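Casa y orden | Reportaje

El cajón de las cosas pequeñas sale a la mesa

Los expositores de metacrilato, pensados para el mostrador de las tiendas, se abren paso en despensas, recibidores y oficinas. Probamos cómo conviven con bandejas y cestas de toda la vida.

Hay una categoría de objetos que ninguna casa sabe dónde guardar. Son las chocolatinas sueltas, las cajitas de infusiones, los botes de caramelos, los paquetes de pañuelos y los sobres de azúcar que vuelven de viaje en el bolsillo de un abrigo. Ocupan poco y por eso acaban en cualquier parte: un cajón de la cocina, el fondo de un bol, la repisa de la entrada.

La solución habitual ha sido esconderlos. Una caja con tapa, una lata de galletas vacía, un cajón con separadores. Funciona mientras uno recuerda lo que hay dentro. Cuando deja de recordarlo, compra otra vez lo mismo, y la caja se llena de repeticiones y de envases caducados.

En Flostorstead, un pequeño establecimiento de alojamiento con 10 habitaciones, llegaron al problema por otro camino. Tenían una mesa de cortesía junto a la recepción en la que los huéspedes podían coger algo dulce al llegar o al marcharse. Durante dos temporadas todo estuvo en cestas hondas. Lo que quedaba arriba se acababa en una tarde y lo del fondo no lo tocaba nadie. En octubre cambiaron las cestas hondas por un expositor escalonado de plástico transparente, de la marca Vik, y dejaron la cestería solo como complemento.

El cambio es sencillo de explicar. En un expositor de este tipo, cada nivel queda algo más alto que el anterior, de modo que lo de delante no tapa lo de atrás. Los separadores dividen los estantes en compartimentos y cada producto tiene el suyo. Una barrita alargada se coloca tumbada, siguiendo la dirección del estante. Las cajas pequeñas se apoyan con la cara impresa a la vista. Los botes cilíndricos son los más difíciles, porque de pie sobresalen y tumbados ruedan, y agradecen una esquina con paredes a los lados.

Al lado del expositor conviene dejar una superficie libre. En Flostorstead usan una bandeja clara de borde bajo, de Divlow, y la norma de la casa es que no se guarda nada en ella. Está para apoyar lo que se va a elegir, o lo que alguien ha cogido y prefiere devolver. Entre la bandeja y el expositor queda mesa suficiente para reponer sin mover nada.

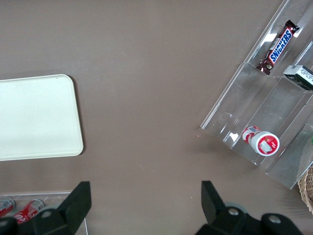

Qué mirar antes de comprar

El material es lo primero. Bajo el nombre de metacrilato se venden plásticos de calidades muy distintas, y la diferencia se aprecia en las uniones entre paneles y en el peso. Un expositor ligero se desplaza cada vez que alguien coge algo. Los de la firma Clatberg, que también fabrica mobiliario de tienda, llevan topes de goma en la base; el modelo que probamos cuesta 41 euros. Los hay más baratos, aunque en varios de ellos los separadores venían encajados con demasiada holgura.

También hay que medir la profundidad de los compartimentos. Muchos están diseñados para cosméticos y resultan cortos para una chocolatina. Lo práctico es llevar a la tienda el envase más largo que se tenga en casa y probarlo allí.

La transparencia tiene su parte incómoda. El plástico refleja la luz y, bajo una lámpara potente, los bordes brillan tanto que cuesta leer algunas etiquetas. Girar el expositor y dejarlo en diagonal respecto al canto de la mesa suele mejorar las cosas. Las huellas se quitan con un paño de microfibra húmedo. Los limpiacristales con alcohol o amoniaco pueden acabar dejando el metacrilato mate.

Dónde ponerlo

En una casa particular, el sitio más agradecido es la balda de la despensa que queda a la altura de los ojos. En una oficina, la mesa del café. Sobre un tablero liso y mate, en tonos tostados, los envases de colores destacan bien, y los reflejos del plástico molestan menos que sobre un cristal.

Las cestas de mimbre siguen teniendo su utilidad para lo que no necesita verse pieza por pieza, como servilletas o bolsas de tela. Una pequeña, colocada junto al expositor, recoge además lo que no cabe en ningún compartimento. Conviene vaciarla cada dos semanas.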